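Notebook, gripper bench, June
Subject: jaws opening on their own during hold (the "drop" fault)

9:40 am. OK, this one is a beauty and I want it written down properly before I forget the order things happened in. Short version for anyone skimming: the left arm has been letting go of things in the middle of a hold, the controller says it never told the jaws to open, and I now believe both of those statements.

Background. Since we moved the arm over to the Zerkorow driver board we have had an odd drop every so often, and we all blamed the grasp. Bad pinch, slippery object, jaws too low, take your pick. Yesterday it dropped a steel test slug. The slug is fully knurled and it does not slip out of anything, so that excuse is finished. It landed on the bench mat and missed my hand, which was closer than it should have been. More on that at the end.

10:15 am. Wrote a dumb little script: close, lift, hold for 100 seconds, log everything, lower, open, repeat. No vision, no planner, nothing clever in the way. I wanted to see the fault with as few moving parts as I could manage. Ran it 10 times on the slug with a tray underneath and everybody's hands behind the tape.

Result: 3 drops out of 10! I was delighted. A fault that shows up three times in ten is a fault you can catch before lunch. All of them came late in the hold, and in every log the commanded width is a flat line right through the drop. Measured width is flat too, then it jumps open in one sample. Motor current goes to zero just before the jump. So the motor isn't being driven open. Drive is going away and the return spring is doing what springs do.

11:05 am. Swapped to soft objects to see if load matters. The slug is heavy and rigid, so the motor sits near its current limit the whole time it squeezes. Something squashy should let the jaws settle at a lower current. If the drops stop, we're looking at heat or current, and if they carry on I have to go digging in the comms.

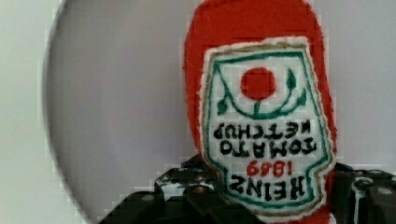 Soft-object run, same script, same hold time, current limit left where it was. I picked up the toys from the bin in the Cloltcombe cupboard and went through them one at a time. The plush ketchup bottle is my favorite for this, held upside down by the narrow neck with the fat end up in the air, so any loss of grip shows right away. The lettering on the label is handy as well: HEINZ sits just above the jaws, and if the word starts creeping down toward the plates in the wrist camera stream you have slip, and if the whole bottle goes at once you have our fault. Much easier to judge than a plain gray slug.

Result on soft objects: no drops. Hold current was well under what the slug run showed, which fits. I ran a second batch to be sure and got the same.

1:30 pm. Put a finger on the driver board after a slug run (power off, obviously) and took it away again quickly. There is a small thermal pad that should sit between the driver chip and the cover plate. On ours it's folded over on itself, so half the chip touches nothing. It must have gone in like that when we fitted the board. The chip heats up, trips its own thermal cutout, kills the drive, cools off and comes back. Then it reports itself healthy because the fault flag clears on recovery, and our node only polls that flag every 2 seconds. We were blinking at the wrong moments. Lovely bug. Two separate problems hiding each other.

2:45 pm. Refitted the pad flat, put the cover back, repeated the slug run. All 10 holds completed. Then I folded the pad over again on purpose, because I don't trust a fix I can't undo, and had a drop on the third hold. Flat again, clean again. I did a little dance.

Also changed the node so it latches the driver fault. It now stops the arm and shouts in the log, and it stays stopped until someone clears it by hand. Tested by pulling the enable line. Works, but the message text is awful and says "driver unhappy", will fix.

Safety bit, please read. The jaws on this arm fail open. I knew that in the sense that it's in the Punderholm manual, but I had been working as if a closed gripper was a clamp. It isn't one. Until we have a different spring arrangement:
-- no hands under a held object, even a light one
-- tray or mat under anything rigid
-- nothing glass on this arm at all

To do
Check the pad on the right arm, same board, same day, probably same fold.
Ask Nyamweya whether the current limit we copied from their setup was meant for continuous holding. I suspect it was for short picks.
Add a temperature column to the log. The board has the sensor, we just never read it.
Longer hold on the slug overnight, with the latch on and the tray in.
Put the toys back in the bin.

4:20 pm. Right arm checked. Pad folded, same corner. Ha!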